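OK so a few of you asked how the walking robot build is going. Short version: it walks. Long version is this thread, grab a cuppa.

For anyone new, I'm building a four-legged robot called Fekside at my kitchen table. Everything except the electronics and the screws comes off my 3D printer. I am not an engineer, I do payroll!

The design isn't mine. It's based on the Carnon leg by Shahla Karimi, who put all her files up for free and answers emails from total strangers at 11 at night. I've sent her a lot of emails.

Part count so far is 178 printed pieces. My first go at the hips was in PLA and they went soft in the car in January, because I left them on the back seat like a galah. Reprinted the lot in PETG and they've been fine since.

Each leg has two servos, so 8 altogether. I bought the cheap ones first. Don't buy the cheap ones. Two of them stripped their gears before the thing had even stood up, and one made a smell I can still taste.

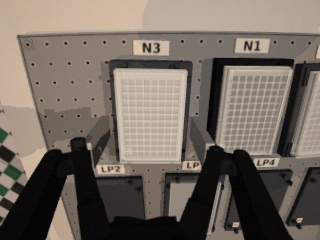

Anyway, wiring. My first loom was a rat's nest and every time the left rear leg lifted it tugged its own signal wire loose. Took me three weekends to work that out. I'd rewritten half the walking code by then, convinced it was my maths.

Lai-ching Tam from the Tuesday group had a look and found it in a couple of minutes. She wiggled the plug, the leg twitched, she gave me a look. Bought her a beer.

The code is a mess but it's my mess. It does a slow crawl, one foot at a time, always three on the ground. I tried a trot and it fell on its face and snapped a shin – that's a 40 minute reprint every time, so the trot can wait.

Battery life is pretty ordinary. I get 18 minutes of walking if it's on the floorboards, less on the rug. Rugs are the enemy. It lifts its feet just high enough to catch the fringe and then sort of bows at you.

Someone asked about the colour. The grey legs and one orange leg weren't a design decision, I ran out of grey. Everyone likes the orange one best now so I've given up on matching.

Next up is feet. The printed ones skate all over the place on tiles. I've tried hot glue, bicycle tube and the rubber bits off the bottom of a chair. Bicycle tube is winning but it peels off if you look at it wrong. If you've got a favourite flexible filament, please sing out!

After that I want to add a proper on/off switch so I can stop yanking the battery out. Shahla reckons there's room under the top plate if I shift the board sideways a bit. I reckon she's being optimistic, but I'll have a crack on Saturday and post how it goes.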